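I finally sorted out the blanket situation this fall, and my closet door shuts again! A few things that worked for me, in no special order.

**Wash before you store, even if it looks clean.** I shake each one outside first (the porch railing gets a good beating), then run it on cold with half the detergent I'd use for towels. Wool goes in the sink with a capful of Silness and gets squeezed, never wrung.

**Dry it longer than you think.** Thick cotton feels done on the outside while the folds are still damp. I run the dryer for 60 minutes on low, pull everything out, flip it, and give it another 10. Then it hangs over a door overnight.

**Skip the vacuum bags for anything fluffy.** I flattened a down throw in April and it never puffed back up. An old pillowcase does the job — plus you can write on a scrap of masking tape what's inside.

**Rotate what's on the bed.** I keep two out at a time and swap them every couple of weeks, so no single one gets all the wear.

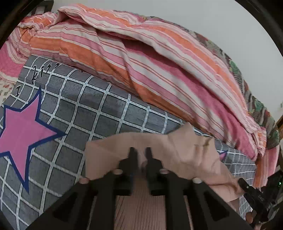
The swap is also when I check hems. A loose thread takes a minute to fix now and an entire evening later, and I keep a needle already threaded in the nightstand for it. For snags, push the loop through to the back with a crochet hook. Don't cut it!

Next up, pillows — mine are a disgrace.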